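Ticket 1317: Label printer in dispatch prints everything shifted to the left
Opened by: Lucimara Amaral, Jesside Dispatch
Assigned to: Raimonds Pētersons
Priority: High (was Low, was High)
Status: Closed

Lucimara Amaral wrote:
The Voda printer by the packing bench has started printing every label too far left. The first two characters of the postcode drop off the edge, so our parcels are now addressed to a part of the country that doesn't exist. I've turned it off and on again. I've also turned it off and on again while looking at it sternly. Orders are going out with handwritten labels and Valdir's handwriting is not something I'd wish on a courier.

Raimonds Pētersons wrote:
Thanks, and sorry about the postcodes. Could you print a test page from the printer's own menu (hold the feed button until it blinks, then let go) and tell me whether that one is shifted as well? If it is, the fault is in the printer. If it isn't, it's in Flukine or in the driver and I'll stop pretending to be a mechanic.

Lucimara Amaral wrote:
The test page is perfect. Beautifully centred. I'm almost offended.

Raimonds Pētersons wrote:
Good, so the printer is innocent. I've logged on to the dispatch PC and had a look. The driver thinks the label is wider than it is. I put the width back, printed one, and it was fine. Then Flukine printed one and the driver had changed its mind again. Something is resetting it every time a job goes through.

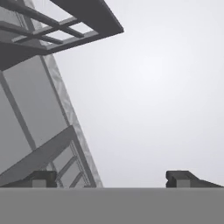 Flukine keeps its own copy of the label size, separate from the driver's, and the two don't talk to each other except to argue. I found a template called "Label NEW final 2" which was edited in August and has been the default ever since the update went on. The alignment guide inside it has the left margin set to minus 6. I don't know what a margin of minus 6 was meant to achieve. What I want is a decent gap down the middle with something solid standing either side of it, like the two dark fingers sticking up from that grey band, and at present the address is sitting on top of the left-hand one. Does anyone know who edited the template?

Valdir Paiva wrote:
It might have been me. The old labels were coming out too far right and I nudged it. My handwriting is fine, by the way.

Raimonds Pētersons wrote:
No harm done, Valdir, and it probably was too far right at the time. The update fixed that and left your nudge in place, so everything got corrected twice. I've made a clean template called "Dispatch standard", margin zero, and locked it. Please print a few real ones.

Lucimara Amaral wrote:
First few came out fine. Then the Gruber order went through, all 300 labels of it, and every one was shifted. I have kept them in case anyone wants to wallpaper something.

Raimonds Pētersons wrote:
Ah. Gruber has a customer profile with its own template pinned to it – you can guess which one. I've switched the profile over and checked the other accounts for the same thing. Only one more had it, and that's changed too. Please reprint the Gruber batch, but send a single label first.

Lucimara Amaral wrote:
Single label good. Batch good. Whole postcodes, both halves, in the right order.

Kelly Brandão wrote:
Can we charge the wasted roll to IT?

Raimonds Pētersons wrote:
No.

Raimonds Pētersons wrote:
Closing this. Cause: old margin setting in a Flukine template, pinned to two customer profiles. Fix: new locked template, profiles moved across, old template renamed "DO NOT USE". Eusebio Lozano has the password if it needs changing while I'm on leave. Ask him nicely and bring a ruler.

Ticket closed 9 Nov 2020.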